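Skip to main content Search this journal Advanced search Go

We use cookies to make the site work and to see which pages get read. Accept all Manage settings

3.2 Keeping the cell in order

Most of what went wrong with our cell went wrong in dull places, so I want to spend a section on them. The cell itself is simple enough: a white table, a stock of flat and folded cardboard, and the hand-held gripper tool we call Ova, with its camera looking out past the fingers. Everything the folding policy learns from comes through that one lens, and if the lens is a bit off then so is everything after it (Figure 4).

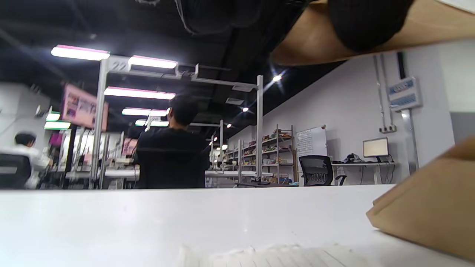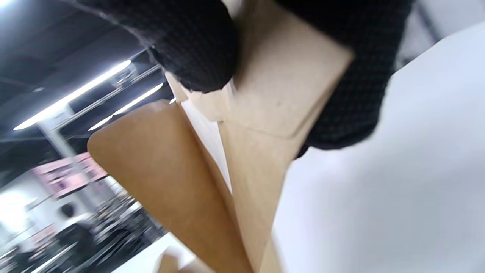 Figure 4. Two views from the tool camera at the white table, both with cardboard in view; the second has a gloved hand on a folded kraft box.

We started with the camera screwed straight to the shell, which I thought was terribly neat at the time. It wasn't a good idea! Every knock against the table edge nudged the mount a little, and we only noticed when the box edges in the replay no longer lined up with the logged finger positions. The mount now sits on a small slotted plate from Eichhorn, held by 2 bolts with a dab of thread lock on each, and we check it against a printed grid before the first fold of the day. The check is quick. If it fails, we loosen the plate, line it up again and note the change in Wirkbridge, our logging software, so that earlier recordings keep the calibration they were made with.

Light was the next headache. A ceiling with long tubes and little round spots is lovely for people and awkward for a small camera pointing every which way, and automatic exposure made it worse: the box would go pale, then dark, then pale again as the tool tilted. We fixed the exposure by hand and left it alone. Bright lamps do still flare now and then, and fast wrist turns still smear the background, but we kept those recordings. I'd take a blurry ceiling over a box that keeps changing colour.

Then there is the dust. Cardboard sheds far more of it than I had expected (I had honestly never thought about it), and it gathers in the finger slides until they start to drag. With the cleaning routine in its first form – a wipe every Saturday, whether or not anyone had used the tool – we lost 43 recordings to sticky fingers. We now brush the slides out after each batch of boxes and swap the Zikitz pads when their surface goes shiny. Black knit gloves turned out to be fine for handling the card, though the fluff needs picking out of the slides too.

In all we logged 1622 folds with the tool in this state, and 263 of them were repeated after a failed grid check. That is more repeats than I'd like, and most came from the weeks before the slotted plate. The remaining drift seems to come from the cable, which tugs on the shell when it is caught under a wrist. A clip halfway along has helped, and we have left it on for the trials in Section 4.

Contact Terms of use Copyright the authors Back to top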